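Cuaderno del grupo - domingo 6 de noviembre
Por: redacción del cuaderno, mesa de clima
2 comentarios · 25 veces compartido

Sigo con la bajada de escala de la lluvia para la cuenca del Ivik, y sí, ya sé que es domingo, pero la corrida larga había terminado y no me aguantaba las ganas de abrirla. Lo dejo escrito antes de que se me olvide qué toqué.

Lo primero: el control de calidad de las estaciones. Wako seguía dando guerra. Tenía la serie diaria con huecos guardados como cero en agosto, y claro, el ajuste se creía que allí no llovía jamás en pleno verano (¡con las tormentas que caen!). Los he pasado todos a dato ausente y he vuelto a calcular la frecuencia de días húmedos. La curva mensual ya tiene una forma razonable, muy parecida a la de Katania, que es la estación buena y la que uso para comparar. Ojo si alguien tiene una copia vieja del fichero de Wako en su carpeta: bórrenla, por favor, que luego aparece mezclada y nos volvemos locos.

Segundo, el umbral de día húmedo. Venía usando 0,1 mm por pura costumbre y en el modelo global eso significa llovizna casi todos los días, lo de siempre. He probado a igualar la frecuencia antes de corregir la intensidad, estación por estación, y el sesgo de los meses secos baja muchísimo. En los meses lluviosos apenas cambia nada. Me quedo con esto, aunque el código ha quedado feo y hay un bucle que da vergüenza enseñar.

Luego el mapeo de cuantiles. Aquí perdí media mañana. Dentro del periodo de calibración todo precioso, los histogramas uno encima del otro, y en cuanto me salgo a la validación la cola alta se dispara. En Katania me daba un día de invierno con una cantidad de agua que no se la cree nadie. El culpable era la extrapolación: por encima del último cuantil observado el programa seguía la pendiente del último tramo, y si ese tramo es empinado, pues a volar. He puesto corrección constante a partir de ahí y se calma. No es elegante - pierdo algo de señal en los extremos futuros - pero prefiero eso a un diluvio inventado. Queda pendiente probar una cola ajustada aparte, con una Pareto generalizada, a ver si con 25 años de calibración hay datos suficientes para que los parámetros no bailen. Sospecho que en Katania sí y en Wako no.

La temperatura, en cambio, una delicia. Mínimas y máximas por separado, y luego comprobar que no se crucen. Se cruzaban en 2 días de toda la serie, los dos en Wako. Los he marcado a mano y los dejo marcados, sin arreglar, para que lo discutamos.

Cladomance (nuestro programita, para quien lea esto dentro de un año y haya olvidado el nombre) ya lee el calendario de 360 días sin quejarse. Antes metía fechas imposibles a finales de febrero y el error salía tres pasos más tarde, en la agregación mensual, con un mensaje que no decía nada. Ahora avisa al cargar. También he cambiado el orden de las pestañas: primero observaciones, después el histórico del modelo, al final las proyecciones. Me parece más natural y así es más difícil cargar un escenario donde no toca (me ha pasado más veces de las que voy a confesar).

De memoria vamos justos. Con la rejilla entera el proceso llegó al 80 % de la máquina y se puso a escribir en disco, lentísimo. Partiendo por bandas de latitud va bien. Hay que vigilar las celdas del borde entre banda y banda, que en la primera prueba salieron duplicadas y me dejaron una raya muy fea en el mapa de la costa.

Para mañana: repetir la validación cruzada dejando fuera bloques enteros, guardar las semillas (¡esta vez sí!) y escribir un párrafo decente sobre la elección del umbral.

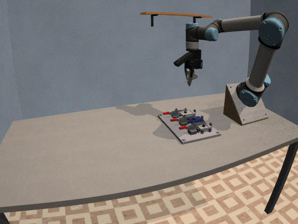
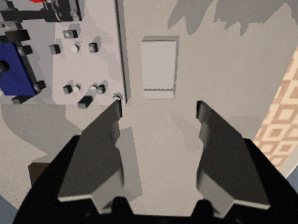
Comentarios (2)

Ivik-norte: lo de la corrección constante en la cola me parece bien para salir del paso, pero mira también qué le hace a la tendencia. A mí me pasó que la media corregida subía menos que la del modelo original y tardé semanas en darme cuenta. Si quitas la tendencia antes del mapeo y se la devuelves después, se nota bastante, sobre todo en las máximas.

Ivik-norte: y otra cosa, los ceros de Wako puede que estén también en julio. Yo revisaría el verano completo antes de repetir nada.

Este sitio utiliza cookies propias para recordar tu sesión. Aceptar · Configurar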